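箱の中のルールを書き直した話

ビンピッキングの作業ルールを書き直しました!もともとA4で20ページ近くあった「作業標準」を、思い切って2ページに。やってみたらこれが本当に楽しくて、勢いのまま書いています。

きっかけは、Mundevdaleの拠点にいるRagnvald Løkenさんから届いたメールでした。「そちらの手順どおりにやったのに、成功率の数字が合わない」というのです。同じ物体、同じハンド、同じプログラム。なのに合わない。Roksolana Vakulenkoさんと二人で手順書を最初から読み直してみたら、すぐにわかりました。箱の置き方がどこにも書いていなかったんです。安全柵のことも非常停止のことも立派に書いてあるのに、肝心の箱については「所定の位置に置く」の一行だけ。所定ってどこ?と声に出して笑ってしまいました。

それで、新しいルールは箱から始めることにしました。

一つ目。箱は作業の前に必ず固定する。クランプでもテープでも治具でもかまいませんが、手で押してみて動かないことを確かめてから始めます。指が壁に触れるたびに箱がずれていったら、後半の試行は別の実験になってしまいますからね。

二つ目。基準の印は消さない、足さない。作業台に印をつけるなら色を決めて、何の印なのかを台帳に書く。これは私が一番やらかしていたところで、自分で貼ったテープの意味を自分で忘れていました(反省)。

三つ目。物体は「落とす」のか「置く」のかを決めておく。壁ぎわや隅に寄った物は難しいので、つい真ん中に置き直したくなるんですよね。その気持ちはよーくわかるのですが、置き直したら必ず記録。Khrystyna Sirkoさんの提案で、記録用紙に「人が触った」という欄を作りました。この欄がすごくいい!データを見返すときの安心感がまるで違います。

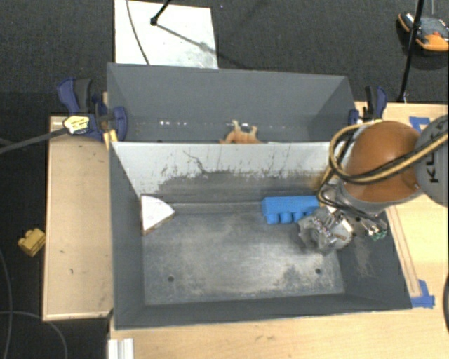
最終更新:9月

壁ぎわの青いブロックと、奥の隅に寄りかかった白い扇形のブロック。三つ目のルールを説明するとき、私はいつもこういう配置を思い浮かべます。どちらも壁に近くて、指をどこに入れるか悩むところ。こういう難しい配置を避けずに残しておくのが、良い評価だと思っています。

そして四つ目、箱の傷の扱い。これは社内でもかなり議論になりました。使い込んだ箱は底も壁も擦れて、白っぽい跡や黒い筋だらけになります。カメラで物体を見つける方式だと、この模様が意外と効いてくるんです。新品に替えるべきだという意見もありましたが、Katsuhiko Hayashiさんの「現場の箱はもっと汚いよ」の一言で流れが変わりました。結論は、傷んだ箱も使ってよい。ただし箱に番号をつけて、途中で替えない。うちではJugahという小さな管理表に、箱の番号と使い始めた月を入れています。

五つ目はケーブルです。腕に沿わせた配線は、一番きつい姿勢をとらせてから余裕を見ること。まっすぐ伸ばした姿勢でちょうどいい長さだと、箱の隅に手首を突っ込んだときに引っ張られます。点検は必ず腕を止めてから。動いている腕に顔を近づけないのは、もう言うまでもないですね。

このルールで、まず18種類の物体を使って試しました。試行の数は全部で942回。Clunvilleのチームにも同じ2ページを渡してやってもらったところ、今度は質問のメールがほとんど来ませんでした。数字の比較はまだ途中なので、ここに書くのはもう少し待ってください。でも、質問が減っただけでも書き直した甲斐はあったと思います。

ひとつ心残りなのが照明です。「明るさを一定にする」とだけ書いてありますが、これでは「所定の位置」と同じですよね。Volodymyr Hordiienkoさんは照度計で測る場所まで決めようと言っていて、私は箱の底の一点で測れば十分という派。Pumicoの人たちは箱の四隅で測っているそうで、それも面白そうです。次の版までに、両方のやり方を試してみます。

みなさんのところでは箱の位置をどう決めていますか?手順書の一部でも、手書きのメモでも大歓迎なので、ぜひコメント欄で教えてください。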